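Transcribing old obituary notices: where do you record the source?
Forum: Family History > Records and Indexing
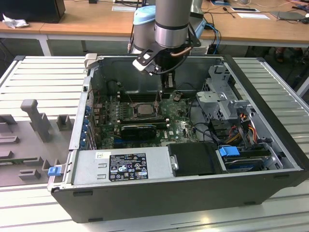
cardfile_11
I am indexing death notices from the Trirkau parish newsletter into Drekex. The run is just over 1,000 entries. The import template has one source field per person, but most notices give a birth date, a death date, schooling and service record, and I would like each fact cited separately. My working copy is on an old Dell desktop, the sort with black memory slots and blue PCIe slots, so I want to avoid anything that needs the newer client. Does the older version accept more than one citation per person?

marl_pit
It does. Export as plain text, repeat the source line under each event, and re-import. The template hides this, but the file format allows it.

Do not cite the notice for the birth date, though. A death notice is a secondary source for a birth. I would leave the field empty until you have the register entry.

cardfile_11
Empty seems too strict. If the notice gives a full date of birth, that is evidence of something.

oldstyle_dates
Agree with cardfile. Enter it, cite the notice, set the reliability to 2. Leaving it blank means the next person looks it up all over again.

marl_pit
And the next person copies it without reading the reliability value. I checked a batch from the Arach newsletter against the registers. Of 11 notices, 5 had the wrong birth year, usually because the stated age had been subtracted from the year of death.

oldstyle_dates
Then the error is in the calculated ones. A date printed in full is a different case from one worked out from an age. Drekex has a "calculated" qualifier for the second.

marl_pit
Fair on the qualifier. I still would not enter either as a birth fact. A note will do.

tallow
Separate point: check the surnames before you import. Chrysikopoulos appears in the Trirkau run under two spellings, and the merge tool treats them as different families. I keep the printed spelling as the name and put the standard form in the alternate field — the search reads both.

cardfile_11
Thanks, I had missed the alternate field. Does it survive the plain text export?

tallow
Yes, provided it is filled in before you export. If you add it to the text file by hand, the importer drops it.

cardfile_11
Understood. I will enter printed dates with the notice cited, mark the age-based ones as calculated, and do the surnames first.

marl_pit
Your index. Please at least say so in the introduction.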